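Bring back the bottle deposit

When I was eight, a lemonade bottle was as good as cash. You took it back to the shop, the man behind the counter gave you your coins, and you spent them on something terrible for your teeth before you'd reached the door. I don't remember anyone calling it recycling. It was just what you did with a bottle!

I've been thinking about this because I had a proper clear-out under my sink last week and found five glass bottles I'd been "saving". Lovely things, far too good for the bottle bank, and I'm never going to make sloe gin in any of them (I say I will every December). So off they'll go to be smashed up in a skip behind the supermarket, along with all the others. We melt down a perfectly sound bottle so that we can make another perfectly sound bottle, and it drives me up the wall.

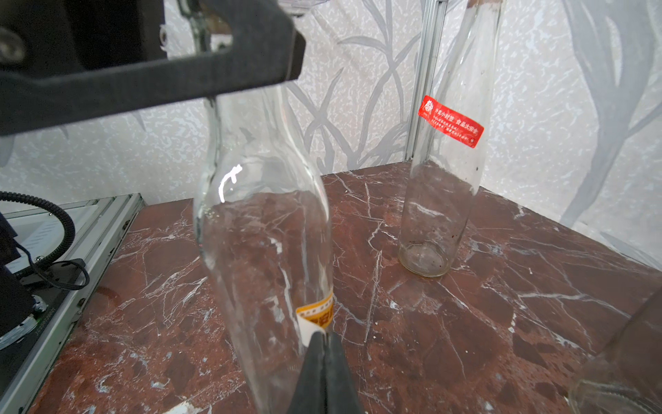
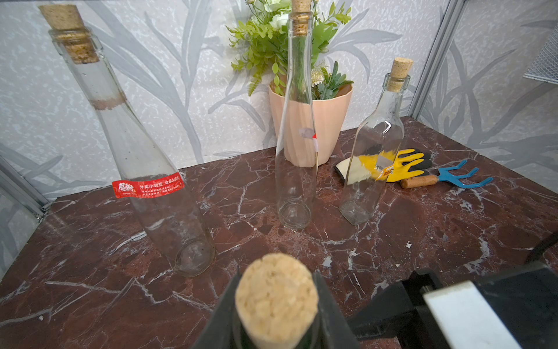
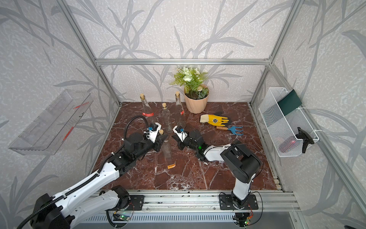
Our nearest refill shop is in Camwood, four miles off, and I do go when I've got the car. They charge 70p deposit on an oil bottle and you get every penny back, no fuss, no app. The last time I went there was a queue, mostly people my age with clanking bags, and we all had a good moan about the parking.

My friends tell me it's a hobby for people with time on their hands, and fair enough, they have a point. If you're working shifts and you've got two kids in the back you aren't driving to Camwood for olive oil. But that's an argument for putting the scheme in every corner shop, surely? The lorries come full and go away empty. Put some crates on them.

And please, if you're a drinks maker, stop using the glue that needs an hour's soaking and a butter knife. I've ruined two good knives on it and I'm still picking bits of paper out of the plughole.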